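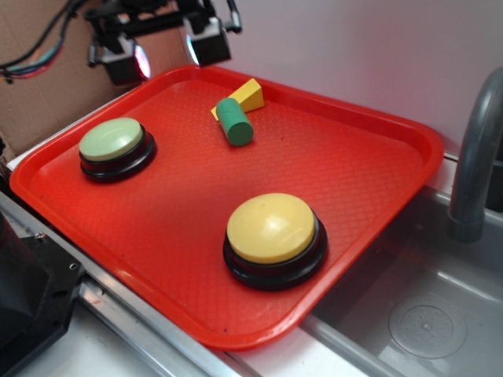
Green and yellow push buttons on a red tray, with two blocks.

What a Phone Battery Gauge Measures

27/05/2018

The percentage in the corner of a phone screen is an estimate. It is produced by a small circuit called a fuel gauge, which sits between the cell and the rest of the phone and reports a number to the operating system every few seconds. On most handsets the number is good enough for daily use. On older handsets it can drift far enough to shut the phone down while the screen still shows charge left.

The gauge has two sources of information. The first is cell voltage. A lithium-ion cell at rest has a voltage that falls as charge is used, so a table can convert one into the other. The trouble is that the curve is nearly flat through the middle of its range, where a change of a few millivolts can stand for a large change in charge. The voltage also sags whenever the phone draws current, and a phone is seldom at rest for long.

The second source is current. The gauge reads the voltage across a very small resistor, works out how much current is flowing in or out, and adds it up over time. This is known as coulomb counting. It works well over short periods and under changing loads, but small errors in the current reading pile up. It also needs a starting point, and it needs to know how much the cell can hold. Neither can be had from current alone.

Modern gauges combine the two. When the phone has been idle long enough for the cell to settle, the gauge takes a voltage reading and corrects its count. When a charge finishes, it sets the top of the scale. If the phone runs down far enough, it sets the bottom. A phone kept on a charger at a desk all day gives the gauge very few of these chances.

The Grakstead test lab spent the months after January looking at how this plays out in used phones. It collected 20 examples of the Jimix handset, all of them in regular use by their owners before the test, and discharged each one at a fixed current in a temperature-controlled cabinet. The cells are made by Fovomden. Capacity when new, measured on an unused sample, was 3,811 mAh. The median for the used group was 3,124 mAh, a little over four fifths of that figure.

A loss of that size was expected. The more useful result was the gap between what the cells held and what the gauges believed they held. In most of the phones the stored full-charge value was close to the measured one. In five it was well above. Those five had lost capacity at much the same rate as the others, but their gauges had not kept up.

"The gauge learns from a long discharge followed by rest," said Jianguo Jia, who ran the test. "If the owner tops up at 69 percent every time, there is no long discharge. The chip keeps the old value and the display is wrong at the low end."

Resistance matters as well. As a cell ages, its internal resistance rises, and the voltage drops further under the same load. A camera flash or a weak cellular signal can pull a tired cell below the cutoff for a fraction of a second. The power circuit then shuts down to protect the phone, whatever the percentage says. Cold makes this worse. The same cell may behave normally again once it is back at room temperature, which is why the fault is hard to reproduce at a service counter.

Hendricks, the firm that supplies the gauge chip in the Jimix, provides a resistance table that is updated in use. The table is only as good as the data behind it, and it is held in memory on the battery board. Replacing a whole pack with its board replaces the table too. Replacing the bare cell and keeping the old board, as some repair shops do, leaves the new cell described by the old cell's values.

Owners who see sudden drops can try a full cycle. Charge the phone to 100 percent and leave it connected for two hours. Use it normally until it turns off, leave it off for five hours, then charge it to full without interruption. Once is enough. Repeating the process adds wear and gives the gauge little it does not already have. The cycle does not restore capacity.

In the Grakstead group, one cycle brought four of the five drifting gauges back into line with the measured figures. The fifth had a cell with high internal resistance and continued to shut down early under load. Its pack was replaced, board included, and the phone then ran to the bottom of its scale without a fault.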